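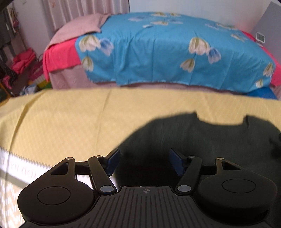

I have never believed in the bedroom makeover. Every January the Pesent catalog lands in my mailbox and promises that a cleared bed and a folding method will change how I live, and every January my sweaters go on living in a heap. The bed with the blue flowered duvet cover was supposed to convert me, and so was the yellow cloth across the room from it. I will grant that the flowers look fine. I am less sure about the method, a Paulík booklet that runs to 114 pages on the subject of folding knitwear.

Small things come first, according to chapter 2. I have my doubts about that order.

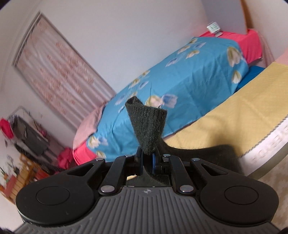 Dark knit on yellow, with every bit of lint on show.

The booklet says to use the bed as a folding table and pick a plain sheet for it. I think a busy one does just as well, and the Wandov shop sells plenty of them. Zigzags, diamonds, mustard, mint, and a wish for nice dreams every day, which seems a lot to ask of bedding. 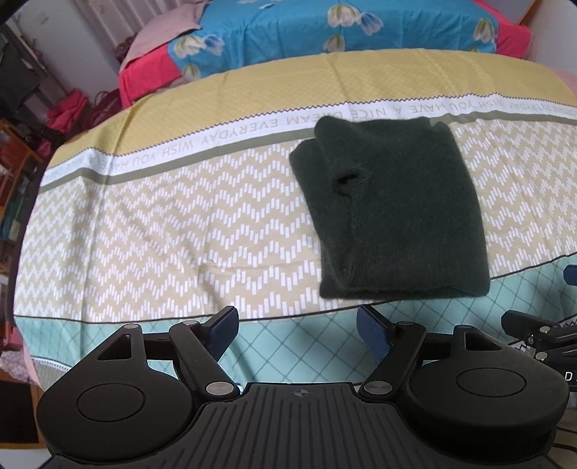
Sleeves in, top down

Thirty seconds per sweater, the booklet claims. Maybe for a thin one. A thick knit has its own ideas, and a rolled sleeve likes to stand up. The pilling is a separate matter that no fold is going to fix.

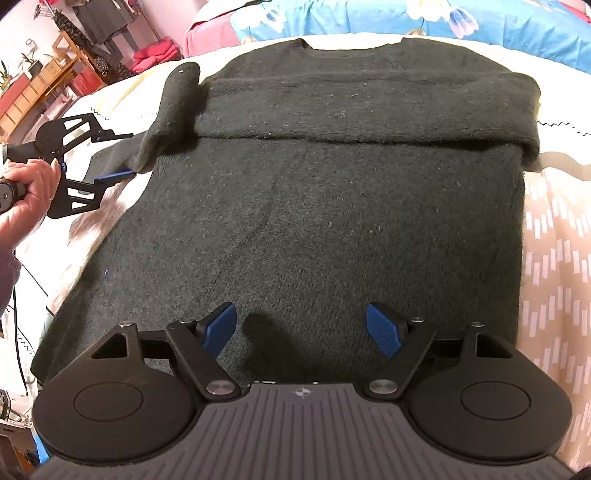
Þórarinn Brøndum

The neckline still shows above the fold, and I would leave it that way. It makes a sweater easier to find in a drawer.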